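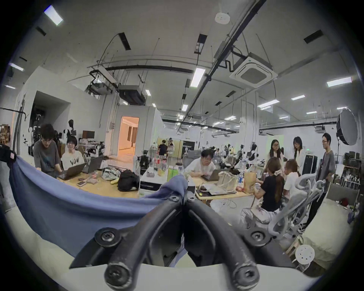
Vinegar did nothing for my dish towels, a reader wrote under the last laundry page, and could I please come up with something that works on the sour smell without making the whole house smell like a salad? Fair enough! I've had a bag of towels by the machine for a week and a lot of opinions saved up, so let's do cloths. Kitchen cloths, cleaning rags, the flat stuff that comes out of the dryer looking like a raisin, and what I do with it all once it's clean.

Posted November 20, 2018, in Laundry and Linens

The sour towel problem

First thing I'd check is how much detergent is going in. I used to fill the cap right up to the top line, every load, and I was pretty smug about how clean everything must be. Then I put a stack of "clean" towels in the tub with plain hot water, nothing added, and the water went cloudy and had suds on it. Suds! So all that soap had been sitting in the cloth, holding on to bacon grease and whatever else.

What I do now with a smelly batch:

Run it on the hottest setting the care label allows, with no detergent at all. Look through the door halfway. If there's foam, run it again.

Then a normal hot wash with half the detergent you think you need and a scoop of washing soda. I buy the plain box from Calimlim, the hardware store down on Jaltden Street, and it lasts me forever. Keep washing soda away from wool and silk, and wear gloves if your hands are touchy like mine.

Skip the fabric softener. Forever, if it's a towel. It leaves a coating, and a coated towel just pushes the water around the counter.

Get them out the minute the cycle ends. My machine's long hot program takes 165 minutes (I know) and I set the oven timer for it, otherwise I find the load the next morning and have to start over.

Vinegar in the rinse has never hurt my cotton, but I wouldn't count on it to fix a towel that's gone properly sour, and some machine makers don't like it because of the rubber seals. Check your manual. And never let it anywhere near bleach, please. If you bleached a load, leave the vinegar in the pantry.

Grease before it hits the wash

A cloth that's been used on a frying pan should not go straight in the hamper. I rub a drop of dish soap into the greasy part, leave it on the edge of the sink while I finish up, and rinse with hot water. Cloths soaked with cooking oil shouldn't go into a hot dryer until the oil is washed out, and don't leave a warm pile of them bunched up in a basket either. They can heat up on their own and catch fire. Same with rags that have had linseed oil or wood stain on them. Those I spread out flat outdoors on the concrete until they're stiff and dry, then ask the town what they want done with them.

Which cloth for which job

I keep nine kitchen cloths in rotation and that's plenty for two people who cook. Thin flat-weave cotton for glasses and plates. Waffle weave for hands. The old terry ones are for floors and for the time the dishwasher leaks. Microfiber lives in a different drawer altogether and gets its own wash, since it grabs every bit of lint cotton gives off and then you're wiping lint onto your windows.

New cotton towels don't dry anything for the first few washes. It took me years to work out that I hadn't bought bad ones. Wash them two or three times before you judge. Dark ones go in alone at first, and I still toss in an old white sock to see if the color is running. If the sock comes out blue, another round by themselves.

An old bedsheet makes the best rags going, by the way. Snip the hem with scissors and rip, it tears dead straight along the weave. I got a Molo flat sheet for 50 cents at a church sale back in May and I'm still using up the pieces.

The two-ends trick for wrinkled cloth

I hate ironing, so this gets its own section. Most of the wrinkles in flat things get set when they dry in a wad, so the time to deal with them is while they're damp. Take the cloth by two corners of a long side and give it one hard snap, like you're shaking sand out of a beach towel. Turn it and do the other direction. Then hold it by the ends and pull, steady, and lay it down still stretched. Smooth from the middle out with the side of your hand.

Big pieces go much better with a second person on the other end. You each take two corners, lean back a little, and the edges come straight. Pull along the length or across the width and stay away from diagonals, or your rectangle ends up a sad kite shape. (Ask me about my grandmother's tablecloth. No, don't.) 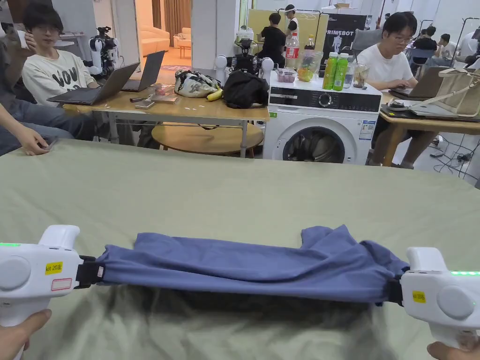
Blue-gray fabric pulled taut at both ends, wrinkles and all.

If it's already dry and creased, fill a spray bottle with plain water and mist it all over until it feels cool to the hand. Roll it up like a sleeping bag and leave it ten minutes so the damp evens out. Then snap and pull as before. It won't look pressed, but on a kitchen shelf who cares. For a tablecloth with company coming I put it on the table damp the night before, tug it square, and let it dry right there. Put something waterproof under it if your table has a finish you love.

Linen is its own animal. I take it out of the dryer while it's still definitely damp, and if I do give in and iron, that's when I do it, with the iron hot and the cloth wrong side up. Bone-dry linen just laughs at you.

Folding so the stack doesn't fall over

Everyone has a method and mine is boring. Long edge to long edge, then into thirds, then in half. Folds face out on the shelf so you can grab one without the others coming along. If your cupboard is shallow, stand them on end in a shoebox.

Put the clean ones at the back or the bottom. I wore out my three favorites and had pristine ones underneath I'd forgotten I owned!

For tablecloths I gave up folding and roll them around a cardboard wrapping-paper tube with a sheet of tissue over the cardboard. No crease down the middle. If you must fold one for storage, refold it in different places when you think of it, old cotton does wear through on the line.

Odds and ends

Sponges: I've gone off them. A cloth you can boil beats a sponge you can't. If you boil cotton cloths on the stove, use a big pot, don't walk off, and let the water cool before you tip it out.

Lint filter, every load. You know this. I know this. Go look at yours.

My Ustell clothespins, the wooden ones, left brown marks on a white towel when they got rained on, so now they come inside with the wash.

Tea stains on a pale cloth will often lift if you soak it overnight in warm water and oxygen bleach. Red wine, cold water first and blot. Turmeric, hang it in the sun and cross your fingers; it fades more than you'd expect.

Hem coming loose? Fix it before the next wash. Five minutes with a needle now, or a long stringy mess wrapped around everything else in the drum later.

Next page I want to get into shower curtains and that pink stuff along the bottom. If you've got something that works, leave it in the comments and I'll try it on mine first.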